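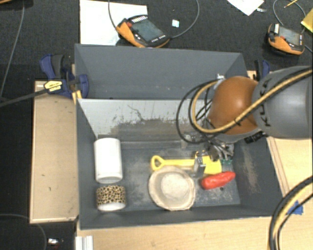 On a changé le planificateur de saisie sur la cellule de bac cette semaine. Quelques notes pour ceux qui suivent le dépôt Stiltilach.

Avant : un seul candidat de prise, le mieux noté par le réseau, envoyé directement au planificateur de trajectoire. Si la cinématique inverse échouait, on relançait toute la perception. Lent et bête.

Maintenant le réseau sort jusqu'à 300 candidats, on filtre par collision avec les parois, puis on garde les 2 meilleurs par objet. Le bras ne bouge pas tant qu'une trajectoire complète n'est pas validée.

Les parois inclinées posaient problème. Le modèle de collision Ibarra les traitait comme verticales, donc il rejetait des prises tout à fait faisables près des bords. Tadeo Orellana a refait le maillage du bac à partir d'un scan. Fusionné en juin.

Côté objets, les formes creuses restent pénibles : un gobelet debout, un rouleau de ruban adhésif, un bol. Le réseau propose volontiers une prise au centre, là où il n'y a rien à serrer. On pénalise maintenant les candidats dont la profondeur varie trop entre les deux doigts.

Pour les objets allongés, c'est l'angle du poignet qui compte. On autorise la rotation à 180 degrés près, ce qui évite de tordre les câbles pour rien.

Jeu de validation : 1 198 scènes rejouées hors ligne. Le délai de planification est plafonné à 500 ms, au-delà on passe à l'objet suivant – pas de nouvelle tentative sur le même.

Reste à faire : recalibrer la caméra fixe après chaque déplacement du bac, pour l'instant c'est manuel. Le script est dans Flamley, dossier outils. Les retours sont bienvenus, surtout si vous tournez encore sur l'ancienne version d'Orkham.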